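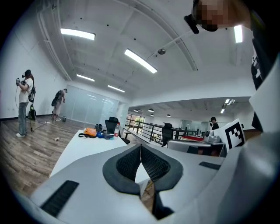 Flikimska room: where we've got to

2020-04-12
By Uriel Olivares

Search this site Go

Print this page | E-mail to a friend

Hello all, a quick update on what your grant has been doing since January. The big office is nearly how we wanted it! The white walls have had their second coat and the wooden floor came up lovely - Nevzat Kozan did the sanding over five evenings and won't hear a word about thanks. We kept the frosted glass partition in the end (Woldemariam wanted 1000 to take it out, so that was that).

The white table is staying too, though it does collect bags and water bottles, and I'd like eight hooks on the wall before summer. The black mesh chairs are a treat to sit in. Still to do: longer cable covers, as leads do wander over the boards, and a blind for the window side. Plonari have quoted around 30 for the covers and I've said yes. Blind prices to follow.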